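Firnside Neighbours Help Board
Home and Household > Moving and Storing

How far ahead should I start packing for a house move?

Asked by Lorna Mowat, 15/08/2023

Hello everyone, I hope this is the right section. We're moving from Firnside over to Zinholm next month after many happy years in the same house, and I'm getting myself in a proper muddle over when to begin. My sister says start now, my husband says the weekend before (he would!). The removal firm are bringing 36 boxes and I can buy more if I need them. I've made a start on the small bits and pieces but I keep stopping to read things. 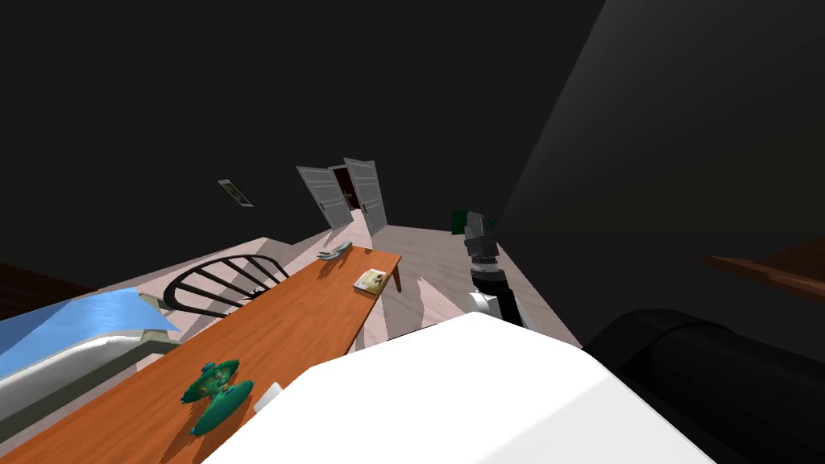
Any advice on which rooms to do first would be very welcome, and whether it's worth paying extra for the firm to pack the kitchen.

3 replies

Hajnalka Balogh
Hello Lorna, and good luck with it all! We moved in May and I began five weeks before, which felt silly at first but I was so glad of it by the end. Do the loft and the spare room first, then books, then anything you only use at Christmas. Leave bedrooms until the last few days, and keep one bag each with nightclothes, chargers and a towel. 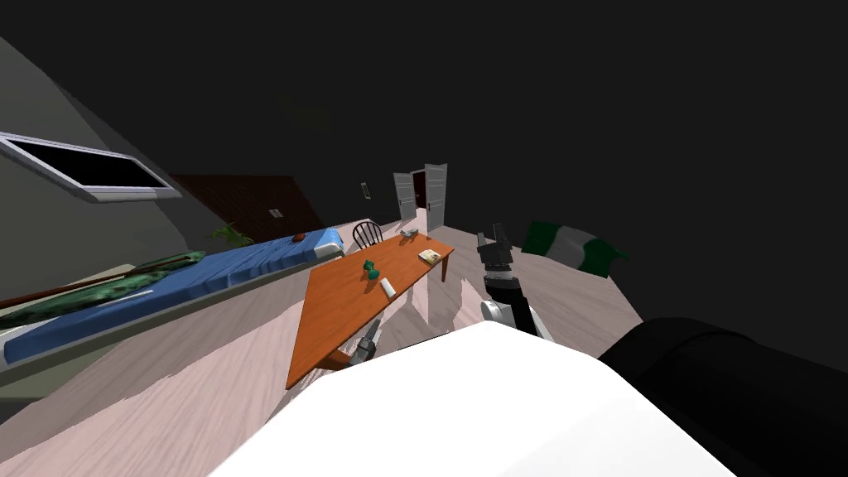 Write the new room on the side of every box as well as the top, as you can't read the tops once they're stacked. We paid £144 for the kitchen to be packed and I'd do it again tomorrow, they only broke one saucer.

prurno_pete
just get rid of half of it. worked for us

Kiss48
Agree with Hajnalka about the kitchen, but do check the insurance covers boxes you pack yourself, ours didn't. And put the kettle in last so it comes out first!

Was this page helpful? 5 people said yes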